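Moving in with a friend who has twice the kitchen things – what to keep?

Jirden
Posted in Home and Kitchen, 2107 views

Hello everybody. In May I will move into a smaller flat together with a friend, and we both have a full kitchen. Mine was collected during many years and hers came mostly from her grandmother. The new kitchen has two upper cabinets, one lower cabinet that is partly eaten by the water pipe, and three drawers, of which one does not open completely when the oven door is open.

We began last weekend to put everything together and compare. Pots were easy, because hers are better and I have no feelings for mine. Knives were also easy. The bowls are the difficult part. We both like to cook for guests, we both bake, and neither of us wants to be the person who gives away her bowls.

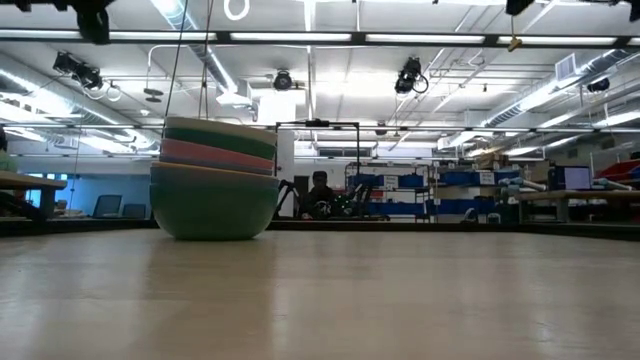
The lower cabinet is 90 cm wide on paper, but with the pipe it is less, and the shelf inside cannot be moved. I measured it two times. If I put the plates there, the bowls must go up, and my friend is not tall and does not like to take heavy things from above her head. If I put the bowls there, the plates go up, and plates are heavier.

So my questions are these. How many mixing and serving bowls do two people need if they have guests maybe twice in a month? Is it a bad idea to store bowls one inside the other for a long time? And is there a polite way to decide whose things stay? We do not want to pay for a storage room. Thank you for reading, and sorry for the long text.

Jarkow
Posted in reply, 4 people found this useful

I moved together with another person two times in my life, so I can say what worked for us and what did not.

First, do not decide by item. We did this the first time and it took three evenings, and at the end we had kept almost everything, because every single thing has some good reason when you hold it in your hand. The second time we decided by place. We said: this shelf is for bowls, and what fits on the shelf can stay. After this the discussion was much shorter. You can do it before the move if you mark the size of the shelf on the floor with tape and put the bowls inside the tape. Please mark the height also, for example with a box next to it. I forgot the height.

For the number, I would keep one large bowl for dough and salad, two middle ones, and a few small ones for eggs, sauce and leftovers. For guests you can serve in the same bowls you mix in. My guests never complained about this.

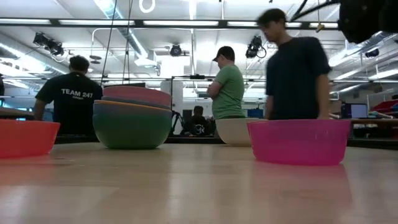 About storing them one inside the other, with plastic and metal I never had a problem, only they must be completely dry. If there is a little water between two bowls, they hold together like glue and in summer they can get a smell. With ceramic or glass I put a piece of kitchen paper between them. My mother used old cloth napkins, and this is nicer, but then you need to have old cloth napkins.

Put the bowl you use every day on the top of the stack, even if it means you have two stacks. I had one high stack for a year and the bowl I wanted was always the second from the bottom. It is a small thing but you do it every morning.

For the plates, I would leave them in the lower cabinet on the side without the pipe, standing up in a rack like in a dish drainer. They need less width in this way. Then the light bowls can go in the upper cabinet on the lowest shelf, and I think your friend can reach them.

For the polite way – we put the extra things in one carton, wrote the month on it and closed it. What we did not take out after half a year, we gave away. We took out a sieve and one cake form. I do not remember what else was inside.

Casado
Posted in reply

just buy the Waltus corner shelf, it goes around the pipe. I paid 900 for mine in local money but that was with the delivery and the man who installed it. The screws are not very good so take your own. Also check on which side is your pipe, there is a left one and a right one and you cannot turn it.

Jirden
Posted in reply to Jarkow

Thank you very much, the tape is a good idea and we will try it tomorrow. My friend says she already has old napkins, a whole bag of them, so that is one more thing to find a place for. Casado, my pipe is on the left. Do you remember how deep the shelf is?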